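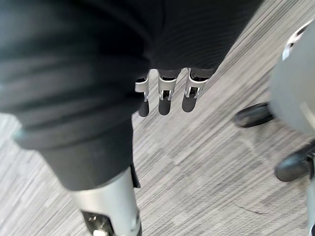 A commenter on my last review asked whether Udgate is any use once the arm is wearing a padded cover, or whether the self-filtering falls over as soon as the fabric creases. It was a fair question, so I spent most of April on it.

Udgate is the perception add-on from Evosow. It takes the wrist camera feed and masks out the robot's own body before the planner sees anything. You give it the arm model, run the calibration routine and it builds the mask from there.

Bare metal and the three fingers were no trouble. Out of 500 test images it masked the fingers properly in all but 7. Soft covers are harder. The model knows where the joints are but has no idea where a fold will be, and with the default settings the planner kept treating dark grey fabric as an obstacle. Turning on the "soft cover" option and recording a second calibration pass brought the clean masks up to 348 out of 500 — better, but I would still want a margin set in the planner.

Floors with a strong pattern slow it down a little. Chair castors were kept as obstacles, as they should be.

Setup took 89 minutes, most of it spent on the config file. The error messages are poor. The log viewer is good, and you can step back through any run and see which mask was in use.

I also tried Hilteo, which is quicker to install but has no cover option at all.

Worth having if your arm is covered. If not, the free filter will probably do.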